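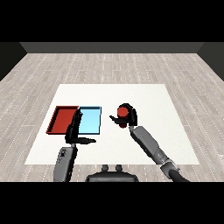

Sim workspace, white mat with the two trays side by side.

13 Sep 2022
Posted by: bench 3, drives

Print | E-mail

Clarent pump motor, insulation and bearing checks before refit.

Motor isolated, tagged and links removed from the terminal box. Megger at 500 V, each phase to frame, one minute. U 106 megohm, V and W both over range. Repeated U after wiping down the terminal block with solvent and got the same figure. Acceptable for a 415 V machine but lower than its neighbours, so logged for trending. The March reading for U was not written down.

Winding resistance by four-wire bridge, phase to phase, all three pairs within 1 per cent of each other. No sign of shorted turns.

Drive end bearing rough when turned by hand. Grease dark and stiff at the outer race. Pulled it with the Kröger puller, 11 mm socket on the cover bolts. Fluting visible on the outer race, evenly spaced, consistent with shaft current. Non-drive end bearing turns freely but will be replaced at the same time.

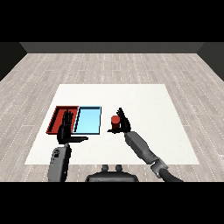 The motor has been on the Marmont VFD since the changeover and the cable run to it is 70 m. No output filter fitted. Screen was terminated at the drive end only, with a pigtail at that. Needs a 360 degree gland at both ends.

To do:
- insulated bearing, NDE
- shaft grounding ring, DE
- ask Plarnura for a dV/dt filter price and lead time
- check carrier frequency setting on the drive, drop it if the noise is tolerable
- re-megger U phase after a night with the heater on

Old bearings bagged and labelled, second shelf.

Last updated: same day, after bearing removal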